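Print this page
E-mail this page

Daltero Display Plinth, Series 2

The Daltero Display Plinth is supplied by Plarnura to museums, schools and local record offices for the showing of small and medium-sized objects. It is delivered flat and may be put together by two people without special tools.

The plinth stands 609 mm high and will bear an evenly spread load of 64 kg. The top panel lifts out for cleaning. Adjustable feet are fitted as standard and should be set level before any object is placed on the panel.

Orders are accepted in writing only. Institutions ordering for the first time are asked to enclose a signed purchase form. Delivery is made to the ground floor; carriage to upper floors must be arranged in advance.
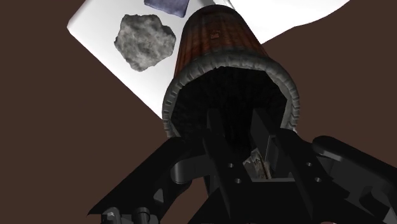 Spare panels and feet remain available for the earlier Sistska range, although the plinths themselves were withdrawn in December. Panels from the two ranges are not interchangeable.

Enquiries concerning loan stock should be addressed to Hok-lam Man, Institutional Sales.

Page last revised: Jun 23, 2020

Print this page
E-mail this page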